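Flomport Support > Audio > Ticket 3606
Last updated in November

Subject: Estwood earbuds drop the left side after firmware update

Sherif Mahrous, 8:00
Love these earbuds, so I really want this fixed! Left bud goes silent after 3 minutes on a call. Music is fine. Phone is an Innes, battery shows full on both sides. Re-paired twice, same thing.

Flomport Support
Great detail, thank you! Please forget the buds on the phone, put both in the case and hold the button for 8 seconds until the light blinks. Then pair again and turn off "Auto switch" before calling.

Sherif Mahrous
Wow, just did a full 300-second call with sound in both ears! Turning Auto switch back on brings the dropout right back, so it's that setting for sure.

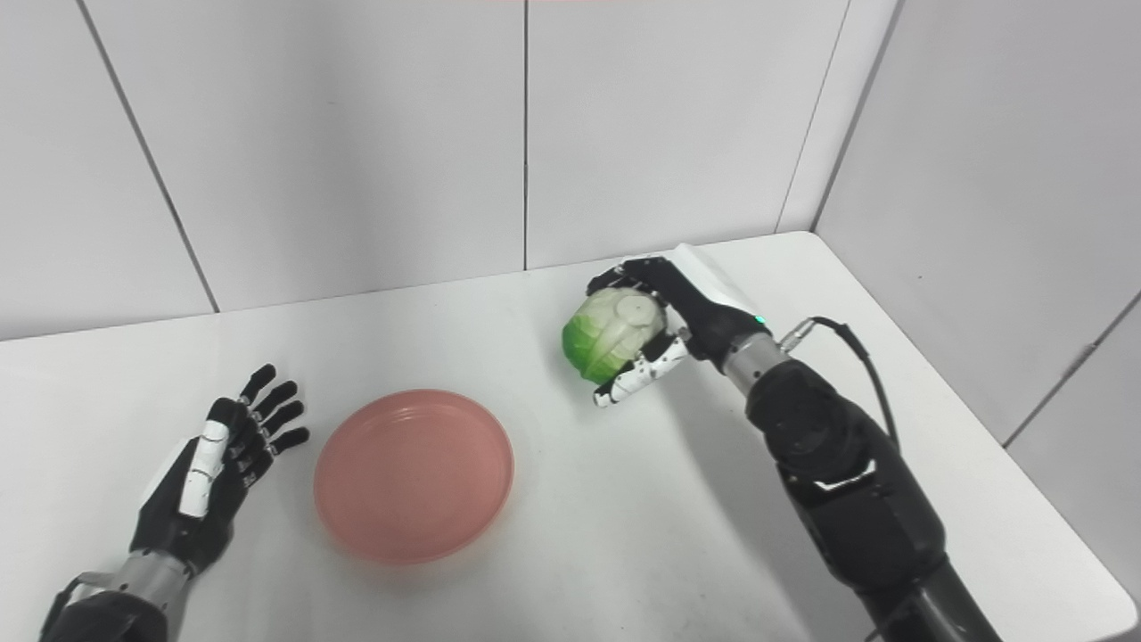 Pink plate on the white table.

Flomport Support
Brilliant find! Passed to the firmware team in Skernville. Leave Auto switch off for now.

Status: open, workaround confirmed

This site uses cookies. Accept | Settings
© Flomport | Contact support | Back to top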